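Clothes rail in the bedroom: spacing, load and what goes where

October 4, 2023

The wardrobe went in January. It was 200 cm tall, the doors would not close fully against the sloping floor on that side, and the hanging section was split by a fixed shelf at a height that suited neither shirts nor coats. I replaced it with a freestanding metal rail. Several people have asked how that is working out, mostly after seeing the bedroom and saying they could never keep their clothes in the open. These are my notes after living with it through three seasons.

First, capacity. A wardrobe lets you overfill it. You push the hangers along, close the door, and the compression does the rest. An open rail gives you the same length of tube but no door, so anything squeezed shows as creases on the shoulder seams and sleeves that stick out at angles. I found the limit by experiment. I loaded the rail until I could no longer pull a shirt out without dragging its neighbors, then removed garments until I could. The result was 30 hangers. I have kept to that number since.

The rule for staying there is simple enough. A new garment needs a hanger, there are no spare hangers in the bedroom, so something has to come off. What comes off is folded into the drawer, moved to the hall closet if it is out of season, or put in the donation bag. The bag lives in the hall and goes out when it is full.

Second, load. Most of the domestic rails I looked at listed a maximum weight but did not say how it was distributed. Mine came secondhand with no paperwork. A tube supported at both ends will bend most in the middle, so the heavy items belong near the uprights. In practice that means the wool coat at one end, the two jackets at the other, and shirts between them. I laid a straightedge along the tube when I set it up, and again last week, and there is no bow that I can measure. In the first month I had it the other way around, coats in the center, and there was a visible dip that went away when I moved them.

Racking is the other problem. This is the side-to-side lean you get when the joints at the base are loose, and it gets worse each time you pull on a hanger instead of lifting it. Tighten the base fixings after the first week, once the joints have settled, and then a couple of times a year. If the fixings are the kind with a plastic thumb knob, replace them with a bolt and washer. Mine took a standard size and the whole job was done in less time than it took to find the wrench.

Third, hangers. I had a mixture: wire from the dry cleaner, molded plastic from various shops, some wooden ones inherited from my uncle. Mixed hangers have different hook heights, which means the hems finish at different levels and the shoulders overlap. I bought a pack of identical slim ones from Furnival and kept two of the broad wooden ones for the coat and the heavier jacket. I do not recommend the velvet-covered type for shirts you wear often. They grip well, but you have to unbutton further to get the shirt off, and in my case this led to shirts being left on the chair.
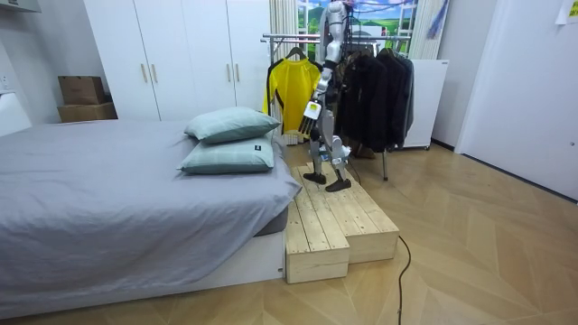

Order on the rail took me longer to settle than anything else. I tried sorting by color, which looks tidy and is no use when you are getting dressed. I tried sorting by formality, but half my shirts do both jobs. What I use now is sorting by frequency and direction. Everything freshly washed goes on at the left, and I take from the right. Garments I wear move through at a steady rate. Garments I do not wear drift to the right-hand end and stay there, where I have to push past them each morning. When the same item has been in the way for a month I take it off the rail.

The coats and jackets are exempt, as they are fixed at the ends for the reason given above. Strictly this means "left" and "right" refer to the shirt section only.

I got the basic idea from Fidel Daza, who used to run the stockroom at a uniform supplier and applied the same rotation to work trousers. His version used colored tags on the hanger hooks. I tried tags for a while and found that position alone carries the same information.

Fourth, light and dust. These are the real objections to open storage, and I would take them more seriously than the one about appearance. Fabric facing a window fades, and it fades unevenly, so you get one pale shoulder. If you can, stand the rail end-on to the window so that only the last garment gets direct light, and put something there you do not mind about. If the room does not allow it, a blind will do. Dark cottons are the worst affected in my experience. I lost a navy overshirt in the first summer this way, with a lighter band along the left sleeve that no amount of washing would even out.

Dust settles on shoulders. With the rotation above, anything in regular use is washed before it can build up. For the coat and the better jacket I use cotton shoulder covers, the short kind that only come down as far as the chest. Full-length garment bags defeat the purpose of the rail and take up twice the width. I had a set of the Veltwood covers and found the neck opening too tight for a wooden hanger, so I cut it wider and hemmed it. Any cotton offcut would do the same job. Run a damp cloth along the top of the tube when you vacuum. It collects more than you would expect, and it ends up inside collars.

Fifth, clearance. Leave yourself enough room to stand square to the rail and lift a hanger off with your elbow bent. I measured 70 cm as the minimum for me. I managed with less for a fortnight, when the bed was in its old position, and kept catching sleeves on the way past. Leave a small gap behind the rail too. Garments pressed against an outside wall will pick up moisture in winter, and you will smell it before you see anything.

As for the bedding, I make the bed before I sort clothes and use it as the staging surface. Clean laundry gets laid out flat, shirts with the collars all at the same end, and goes on hangers in one pass. Button the top button and the third one down. The top one holds the collar, the third stops the front from gaping and folding under. Pull the side seams down straight, once, and hang. If you do this while the cotton is still very slightly damp, most of the ironing is dealt with. I have not ironed a casual shirt since the spring.

Knitwear should not be on the rail at all. It stretches at the shoulders and the hem drops. Fold it. The same goes for heavy jersey. T-shirts can go either way, but they use hangers that something else needs, so mine are in the drawer, filed upright.

Trousers I fold over the bar of a hanger, with the hanger hooks all facing the same way. Clip hangers leave marks on anything softer than denim. If you have enough trousers to fill a section, hang them on the side away from the door, as they are the heaviest block after the coats and make a solid edge that stops shirts from swinging.

Still unresolved: shoes. There is space underneath on the base bars, but shoes there pick up lint from the garments above and the coat hem touches the taller boots. I have a low Colwood rack in the hall that takes most of them, and the boots are in a box under the bed for now. I am also looking at a Fundora tray that would fit between the uprights, but the listed depth does not match the drawing and I have written to ask which one is correct.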